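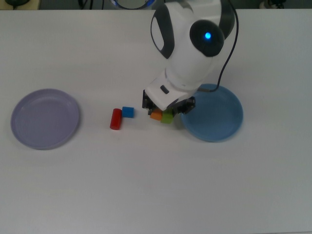
**Can a small robot arm put away toys and clear a table yet?**

Posted by Stella Magesa, February 24, 2019

Hello everybody. I hope this is the correct section, because I did not find one for robots.

My husband Erasto and I run a small play group in our house in Jekavholm. Every afternoon there are blocks, cups and plates on the low tables, and putting all of it back in the right place takes us a long time. Erasto has read a lot about robot arms and he wants to buy one. A seller, Greleo, has offered us a used arm for 1,878, with the gripper included. He thinks it can learn to sort the blocks by color onto different plates, and later also clear the cups after snack time.

I am not against it, but it is a lot of money for us. My questions are these. Can such an arm do this work today, without an engineer standing next to it? Is it difficult to teach it? And what happens when the blocks are not lying where it expects them? Our children do not put things down in nice rows.

Thank you in advance, and excuse my English.

---

**Cor Dierckx**

Good afternoon Stella. I worked with arms of this kind for six years in a shop that packs bathroom fittings, so I can answer a part of it.

Picking up a block from a flat white table and putting it on a plate is possible. It is almost the first exercise everybody does. A cube is the kindest object for a gripper with two fingers, because it has flat sides and does not roll away. A cylinder on its side is already less kind. The fingers must close across it, and if they come a little crooked it turns or slides. Plates are harder than people think. The arm has to take a plate by the rim, and a shallow plate gives very little to hold.

Then there is the question of space. When two blocks touch each other, one finger has no place to go down between them. A child pushes the blocks apart without thinking. The arm needs to be told to do this, or it must have seen it many times when it was taught.

About teaching: with some arms you move the arm by hand and it repeats the same movement. This is easy, you can learn it in an evening, but it is blind. If the block lies two centimeters to the left, the gripper closes on air. For blocks in random places you need a camera and software that finds them, and this is where the work begins. In our shop we spent most of July only on the lighting, and we had the same parts every day.

Cups with some tea still in them, I would not try.

Also look at the cable. On many small arms it hangs outside, and it can pull a light plate along when the arm turns. We fixed ours with clips.

So my answer for your house is no, not yet as a helper. As a hobby for Erasto, yes, if he has patience. But please ask Greleo these things before you pay:

- Is a camera included, and does the software work with it?
- How heavy can the object be when the arm is fully stretched?
- Can you buy new fingers for the gripper?
- Does it stop by itself when it touches a hand?

The last one is the most important with children in the house. Even then I would use it only when they have gone home.

---

**Tumaini Kirui**

dont buy it. get a box and let the kids throw everything in. my sister does this with 10 kids and it takes them two minutes

---

**Mwanahawa Obura**

I agree with Cor on most points, but I am a little more positive. At the evening school in Plircombe we have an arm that sorts blocks to two plates. On a good evening it makes very few mistakes. It is slow, though. I can do the same table by hand while it is still thinking about the second block – and when somebody moves the lamp, we must often adjust the camera settings again.

My advice is to borrow before buying. Maybe there is a school or a library near Jekavholm that lends one. Mr. Okoth, our teacher, lets people come and try on open evenings, and several of them changed their mind about buying, in both directions.

If Erasto decides to do it, he should start with one cube and one plate. Only when this works every time should he add the next color. We started with everything at the same time and lost many weeks.

---

**Stella Magesa**

Thank you all, this was very useful. I have shown it to Erasto. He has written to Greleo with the four points from Cor, and we will wait for the reply before we decide. Tumaini, we do have a box, but then the cups go in it too.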